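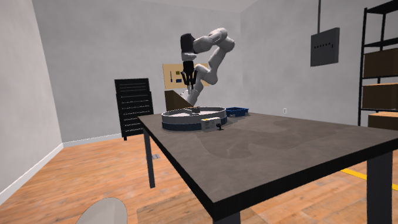

Workshop tips from the Trakska open day

Trakska opened its automation workshop to the public on 24 October 2022 and ran demonstrations through the afternoon. The work on show was small-parts handling: an arm over a bench, a round tray unit, a bin, and a part to be moved from one to the other. Very little of what follows needs a robot. Most of it applies to a garage bench, a shed or a kitchen drawer, and the notes are arranged by job.

Laying out the bench

The cell is set out on the table before the arm is programmed. Containers are placed first, inside the reach of the arm, and everything else fits round them. The same order works by hand. Stand at the bench with your elbows at your sides and mark with tape how far each hand goes without leaning. Anything used on every part goes inside the tape. Anything used once a session goes outside it.

Leave bare bench in front of the work. Beginners fill the front edge and then reach over it, and sleeves knock things down. At Trakska the round tray and the bin share one end of the table and the rest of the top is left bare.

Put the container you take from and the container you drop into next to each other. The demonstrator timed both layouts by hand with a tray of dowel pins. Moving the two trays from opposite ends of the bench to adjacent positions took the count from 700 pins an hour to 948. Nothing else was changed.

Choosing a tray

A round, shallow tray has no corners for small parts to hide in. For screws, washers and beads a cake tin does the same job. Line it with a pale sheet of paper if the tin is dark; steel shows up faster against a light ground.

A divider stops sorted parts drifting back among unsorted ones. Cut a strip of stiff card 2 mm taller than the tin is deep, slot it into place and trim until it holds itself. Do not glue it. It will need to move when the next batch is a different size.

Finished parts should go in a container of a different shape or colour from the one they came out of. A blue bin beside a grey-rimmed tray is hard to mix up. Two identical jam jars are easy to mix up, labels or no labels.

Low sides are better than high ones for anything picked up with fingers or tweezers. Keep deep tubs for storage and tip out what is needed.

Picking up small parts

The gripper works from straight above. It comes down vertically, closes, and goes straight up again before it travels sideways. A part dragged sideways catches on the rim.

With tweezers or long-nosed pliers:
Approach from above, with the wrist clear of the tray.
Grip at the middle of the part.
Lift clear of the rim, then move across.
Lower before letting go. A drop of even 20 mm is enough for a round part to bounce out.

Cylindrical parts roll. If a batch of pins or short rods has to lie on the bench, put down a piece of ribbed rubber matting or corrugated card with the ridges running across the slope. Most benches do slope. Check with a spirit level and pack the low leg.

Oily parts should be wiped before sorting. One question from the floor concerned slipping, and the answer was that more squeeze marks the part and does not cure the slip. Clean the part and the jaws with white spirit on a rag and let both dry.

Tool storage

Drawers under waist height are for heavy tools, drawers above for light ones. Shallow drawers are worth paying for. In a deep drawer the tool wanted is always beneath two others, and 100 mm is deep enough for nearly all hand tools.

A pegboard is for tools used daily. Keep it sparse -- if a tool cannot be lifted off with one hand without touching its neighbour, take the neighbour down. Tools that have hung unused since August can go in a drawer.

Cardboard boxes on open shelves should be stacked no more than two deep per shelf and labelled on the short side as well as the long one. Heaviest at the bottom. Leave the top shelf empty if you need a step to reach it.

Power and floor

Sockets are best just above bench height. Below the bench they collect sawdust, and leads loop where feet go. If the only socket is low, fix a switched extension block to the wall at bench level and clip the lead down.

Mark the floor. A stripe of yellow floor tape shows where to stand and where not to leave a vacuum cleaner. Degrease the floor first and press the tape down with a wallpaper roller. Visitors were asked to keep behind the line during each run, and it worked well enough that the same idea is now round the table saw at home.

Table tops

A stained top is no defect. Glue, oil and heat marks do no harm as long as the surface is flat and does not shed. Edges are the weak point. A hard edging strip in a dark colour takes the knocks and makes the end of the bench easier to see in poor light.

To clean a bench top: scrape with a plastic scraper, vacuum, wipe with warm water and a little washing-up liquid, then dry. Water left standing at the edging strip will lift it.

Notes on products

The handout, sheet 1694, lists the consumables used in the workshop. Jolum matting comes on a roll and cuts with ordinary scissors. Gelex hand cleaner was on the sink by the door; it removes grease but not dried wood glue. Fernandes supplied the drawer liners, which can be washed and put back damp side up. Trakska had spare handouts at the door and will post one on receipt of a stamped envelope.

Corrections

An earlier version of this page gave the height of the tray divider as 2 mm below the rim. It should stand 2 mm above.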